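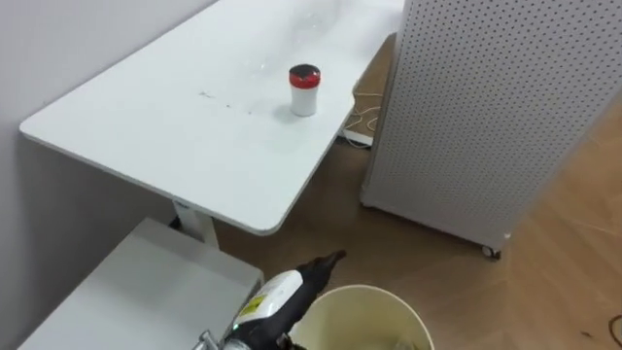
Fig. 1. A garra junto ao cesto redondo; em cima da mesa, o recipiente de tampa vermelha e preta.

Imprimir
Enviar por e-mail

Robótica de serviço — apontamentos da aula 3
Tarefa do semestre: arrumar uma mesa
Texto de apoio preparado por Nima Shahbazi, revisto em 28/09/2025

Caros alunos, bem-vindos de volta! Na aula passada ficámos a meio da conversa sobre como se escreve uma tarefa para o braço, e prometi passar as notas a limpo (a Aušra Org emprestou-me o caderno dela, muito mais arrumado do que o meu, e fico-lhe muito agradecido).

3.1 O que pedimos ao braço
A tarefa chama-se Kasum e diz-se numa frase: o que é lixo vai para o cesto, o que é para guardar fica na mesa. Parece pouco, mas reparem na quantidade de decisões que lá cabem. O recipiente da Fig. 1 fica onde está, mesmo perto da borda direita do tampo. E os pontinhos escuros à esquerda dele, contam como lixo? Cada grupo tem de responder por escrito antes de gravar a primeira demonstração, e não há mal nenhum em que dois grupos respondam de maneira diferente.

3.2 Objetos difíceis
O plástico transparente é o nosso velho inimigo. Num tampo branco e com algum brilho mal se distingue do fundo: procurem na Fig. 1, mais para o lado distante da mesa, uns contornos cinzentos e uns reflexos pequenos, e digam-me quanto tempo levaram a encontrá-los. Dentro do cesto passa-se coisa parecida, embora ali o tom amarelado ajude um bocadinho. O Tamás Halász perguntou se bastava aumentar o contraste. Experimentem, com certeza, e tragam os resultados — também os maus, que costumam dar as melhores discussões.

3.3 Demonstrações
Cada grupo entrega 200 demonstrações até ao fim do módulo. Os dois grupos que escolheram o percurso longo (Rashti e Nisora) entregam 400. O conjunto do ano passado, de que vos falei com tanto entusiasmo, tem 3394 e está na pasta Imgate; 416 ainda não têm etiqueta e podem servir de treino a quem quiser habituar-se ao formato.

Variem a posição dos objetos entre gravações e anotem sempre onde estava o cesto. Um cesto que muda de lugar sem registo dá muito trabalho a quem vem depois, e falo por experiência própria!

3.4 Para a próxima aula
Ler as notas do Kristof Verbruggen sobre pontos de preensão, secções 1 e 2.
Trazer a lista de regras do grupo, numa página.
Dúvidas sobre a calibração: falar com o Abbas Azimi no fim da aula.

Imprimir
Enviar por e-mail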